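**본관–별관 광 구간 CRC 에러, 오후에만 증가합니다**

**분교전산**
면 지역 분교 전산 담당입니다. 12월에 본관 쪽 인입이 광으로 바뀌었고, 별관은 기존에 깔려 있던 싱글모드로 연결했습니다. 구성은 다음과 같습니다.

- 본관 스위치: Stidcombe, 업링크 4번 포트
- 별관 스위치: Gamage, SFP 슬롯 2개 중 첫 번째 사용
- 모듈: 양쪽 Aradine 1G, 1310nm, LC 듀플렉스
- 포설 길이: 준공 도면 기준 683m
- 중간 접속: 체육관 벽면 성단함 경유

증상은 별관 수신 방향에서만 나타납니다. 오전에는 CRC 카운터가 거의 그대로인데 어제 점심 이후 하교 때까지 1221 증가했습니다. 링크는 내려가지 않습니다. 본관 수신 방향은 0입니다. 원격 수업 화면이 끊긴다는 민원이 이 시간대에 몰립니다. 어디부터 봐야 할까요.

**skinny_dom**
DOM 값부터 올려주세요. 양쪽 Tx, Rx 모두요. 카운터만으로는 광 구간인지 스위치인지 구분이 안 됩니다.

**분교전산**
본관 Tx 정상, 본관 Rx 정상입니다. 별관 Tx도 정상이고 별관 Rx만 모듈 데이터시트의 최소 수신 감도 바로 위에 걸려 있습니다. 오후에는 조금 더 내려갑니다.

**겨울접속함**
그럼 한쪽 코어 손실입니다. 이 거리에서 섬유 자체 손실은 무시해도 되는 수준이고, 커넥터 아니면 굽힘입니다. 성단함 패치코드를 빼서 단면을 닦고 다시 측정하세요. 클리너가 없으면 구입이 먼저입니다. 알코올 솜으로 문지르면 더 나빠지는 경우가 많습니다.

**L2only**
저는 모듈을 먼저 의심합니다. Aradine 모듈은 Gamage 호환 목록에 없는 것으로 압니다. 인식은 되는데 DOM 보정값이 어긋나는 조합이 있습니다. 별관 Rx가 낮게 표시된다고 실제로 낮다는 보장이 없습니다. 에러가 시간대를 타는 것도 온도 영향으로 보입니다. 별관 장비함 환기 상태는 어떻습니까.

**겨울접속함**
표시만 틀린 거면 CRC가 늘 이유가 없습니다. 코어를 바꿔 끼워보면 바로 갈립니다. Tx/Rx를 양단에서 같이 교차해서 에러가 본관 수신으로 넘어가면 케이블, 별관에 남으면 모듈이나 포트입니다.

**L2only**
교차 시험에는 동의합니다. 다만 성단함까지 동시에 손대면 원인 분리가 안 되니 청소는 나중에 하세요.

**분교전산**
교차 시험은 하교 후에 진행하겠습니다. 장비함은 문이 닫혀 있고 팬은 없습니다. 별관 2층 실습실이 같은 스위치에 물려 있어서 수업 중에는 내릴 수 없습니다. 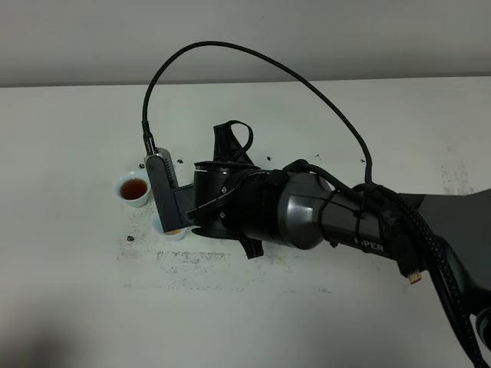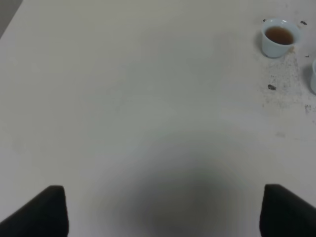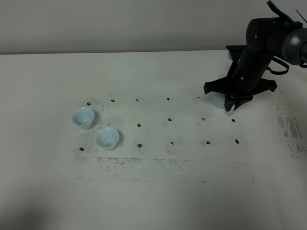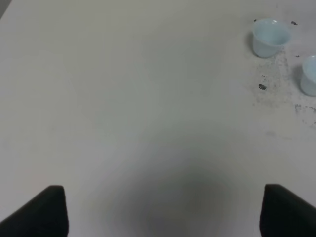

VLAN은 교무, 학생, 무선, 관리로 나눠 두었고 업링크 하나에 태그로 모두 올라갑니다. 트래픽 그래프상 오후 사용량이 오전보다 높긴 하지만 포화와는 거리가 멉니다. 출력 드롭도 없습니다. 참고로 준공 서류의 손실 측정표에는 한쪽 코어 값만 적혀 있고 다른 쪽은 빈칸입니다.

**skinny_dom**
빈칸이면 측정을 안 한 것으로 봐야 합니다. 양방향, 양 코어 측정값을 시공사에 요구하세요. 하자 기간이 남아 있으면 비용 문제도 없습니다.

CRC 증가분을 오전과 비교할 때는 총 수신 프레임 수로 나눠야 합니다. 오후 트래픽이 많으면 같은 에러율에서도 카운터는 더 올라갑니다. 시간대를 탄다는 전제부터 확인이 필요합니다.

**분교전산**
수신 프레임 수로 나눠 다시 계산했습니다. 차이가 줄기는 하는데 오후 에러율이 여전히 높습니다.

교차 시험 결과입니다. 양단에서 바꿔 꽂고 같은 부하를 걸었더니 에러가 본관 수신으로 넘어갔습니다. 별관 수신은 0입니다. 본관 Rx가 낮게 나오고 별관 Rx는 정상으로 올라왔습니다.

**겨울접속함**
케이블 쪽 확정입니다. 성단함 열어서 커넥터 색 확인해 주세요. 녹색이 하나라도 있으면 APC입니다.

**L2only**
인정합니다. 모듈은 아니네요. 그래도 호환 목록에 없는 모듈을 학교 업링크에 쓰는 건 권하지 않습니다. 펌웨어 업데이트 후 포트가 차단되면 현장에서 복구할 사람이 없습니다.

**분교전산**
성단함 안쪽 어댑터는 모두 파란색인데 패치코드 한 가닥의 플러그가 녹색입니다. 제조사 표기는 Dumen이고 나머지 가닥에는 표기가 없습니다.

**겨울접속함**
UPC 어댑터에 APC 플러그를 꽂은 겁니다. 단면 각도가 안 맞아서 공기층이 생기고, 온도가 변하면 접촉 상태도 같이 변합니다. UPC-UPC로 교체하세요. 상대편 페룰도 눌렸을 수 있으니 현미경으로 확인하고요.

**Siu-fong Wan**
예전에 비슷한 건을 처리한 적이 있습니다. 패치코드만 바꾸니 Rx는 회복됐는데 CRC가 소량 남았습니다. 결국 벽 쪽 피그테일까지 재접속했습니다. 교체 직후 수치만 보고 종결하지 마시고 카운터를 초기화한 뒤 수업일 기준으로 며칠 지켜보시기 바랍니다.

**L2only**
피그테일 재접속은 과합니다. 현미경에 흠집이 보일 때만 하면 됩니다. 접속점을 건드릴수록 다른 코어까지 손상될 위험이 있습니다.

**Siu-fong Wan**
흠집이 없어도 반사가 높게 나올 수 있습니다. OTDR 파형이 있으면 판단이 쉽습니다.

**분교전산**
OTDR은 보유하고 있지 않습니다. 교육지원청에 대여 가능한지 문의해 두었습니다. 패치코드는 내일 교체하고 양쪽 Rx와 카운터를 다시 올리겠습니다. 교차해 둔 코어는 그때 원래대로 돌려도 될까요?

**skinny_dom**
교체 전에 돌리세요. 교체 후에 돌리면 변수가 둘이 됩니다. 원위치시킨 상태의 Rx 값을 한 번 기록하고 그다음에 패치코드를 바꾸면 됩니다.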